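Two-arm bench build, cable routing and zipper questions

Forum > Home Builds > Arms and Grippers

railrat70
Finally have something to show! I've been putting this together on and off since January with parts from the Wevden plans, heavily modified because I can't leave anything alone. Two arms on one extrusion rail, printed links, servos all the way up. The current project is backpack handling, meaning grab it, hold it steady, and eventually work a zipper. Pictures of the work at hand:

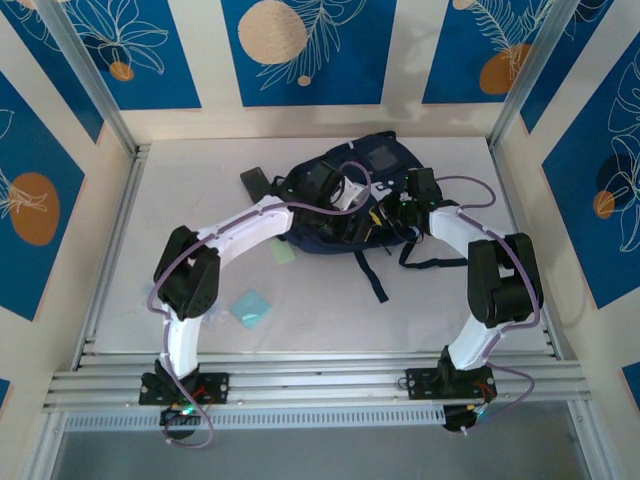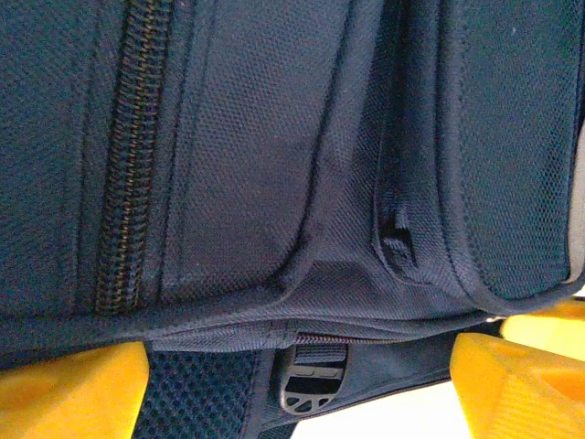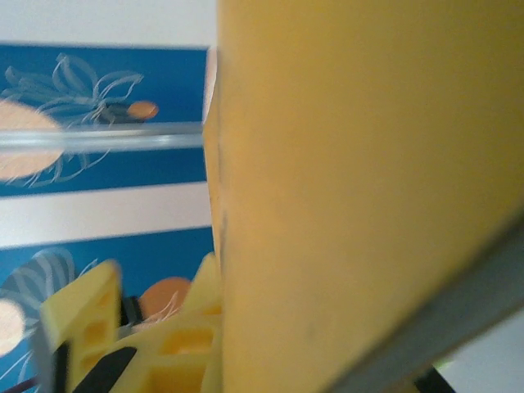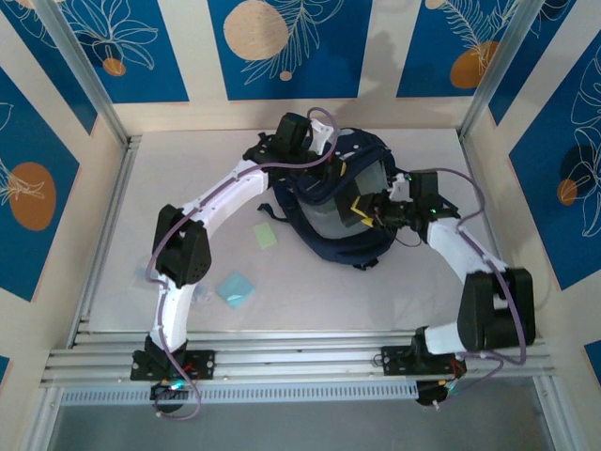
So my two big headaches right now. First one is cable routing. I ran everything on the outside of the links so I could swap a servo without tearing the arm down, and I love that part, but I go back and forth on how much slack to leave at the elbows. Too little and it tugs when the arm folds all the way in. Too much and I'm worried one of these days a loop is going to catch on something.

Second one is fabric. Hard stuff is easy, I can pick up a box all day long. Anything floppy and the whole plan changes the second you touch it. What are you all using on fingertips?

mossycog
Oh this is a nice one! I'd leave the slack exactly where you have it and add a clip right before the elbow and another right after. Then the loop only has one place to go. I did that on my Ritley conversion and haven't snagged since (knocking on my desk as I type).

What did you use for the rail? I priced out a long piece last month and nearly fell over.

railrat70
Offcuts! There's a window shop near me that sells the ends by the pound. You do have to square them up yourself and I ruined one learning how.

tinsnip_500
Going to disagree with mossycog. External cable with slack is fine for a month and then it isn't. The jacket wears at the same bend every time and you get a servo that drops out only when the arm is stretched out, and you'll lose a weekend thinking it's your code. Ask me how I know. Run it inside the links and be done with it.

mossycog
Inside the links is great until you need to replace a servo, and with printed parts you're going to be replacing servos. I've had my cables outside for 2 years.

tinsnip_500
How many hours though? Mine ran every evening. A bench arm that gets switched on twice a month will never show you the problem.

mossycog
OK that's fair, mine is more of a Saturday toy.

purlandpeg
I sew bags so I come at this from the other end, hope that's allowed. For zippers the pull is only half the job. You have to keep the fabric taut right behind the slider or it bunches up and jams, and people do that with the other hand without thinking. I'd have one arm pinch the bag near the start of the zipper and stay put, and let the other one do all the moving. Also tie a loop of cord on the pull. Those little tabs are hard enough with fingers!

railrat70
The cord loop is so obvious and I never thought of it, thank you. I'd been redesigning fingertips for 3 weeks.

hexnutholly
For grip on fabric I like the thin silicone sheet they sell for lining toolboxes, cut to size and glued on. Tape works too but it gets slick once it picks up lint. The Torres pads everybody recommends are way too stiff for cloth in my opinion, and they cost more than my servos did.

tinsnip_500
The Torres pads are fine if you heat them a little and press them over a curve first.

hexnutholly
If I have to cook a part before it works I'm counting that as not fine.

dullchisel
Possibly dumb question from somebody who hasn't built one yet. Is two arms twice the work or more than that? I have a single arm kit from Vaderar in my cart and I keep wondering if I should just go straight to a pair.

railrat70
Not dumb. The second arm went together in a third of the time because I'd already made all the mistakes. Getting them to share a table without whacking each other was the slow part. I'd build one, use it till it annoys you, then build the other. Leave room on your rail!

mossycog
Seconding the rail thing. I cut mine for one arm and regret it every time I look at it.

railrat70
Update for anyone following. Clips are printed and I'm putting them on tonight, before and after each elbow. tinsnip, I'm also going to start logging hours so we can settle this. If I make it to 500 with no dropouts I'm coming back here to gloat.

tinsnip_500
Write down which bend goes first.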